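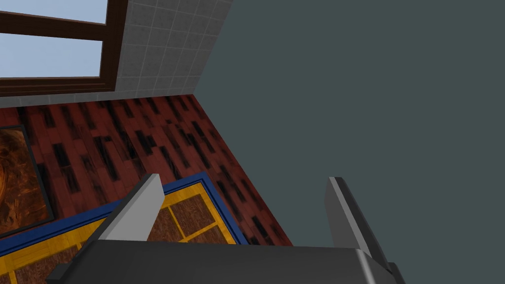

Teaching by Demonstration, Unit 2: Remote Control in the Simulator
Course notes, September. Instructor: Shireen Gumede. Lab help: Mandla Nel

Last unit we guided the real arm by hand. In this one you drive a simulated arm with the hand controller, and the simulator saves what you do. The main view is the wrist view, so the room tilts whenever you roll the wrist. Most people need a few practice runs before that stops bothering them.

What gets saved at every step:
Gripper position and rotation
Finger opening
Wrist view
Your command from the controller

The command and the position are separate records. The arm lags a little behind your hand, and a policy trained on the wrong one will drift.

Driving tips
Open the fingers before you approach. Use the floor and wall lines to judge your roll – the far wall should come level before you go down for a grasp. Move at a steady pace. Long pauses get copied too, and the trained arm will stop in the same spots.

For the assignment, record 38 demonstrations of the pick task in the Rakstead room. Throw out any run where you dropped the object, but keep runs where you missed once and recovered. Label those "recovery".

Hand in your files through Jiton. Questions go to Mandla in room 204.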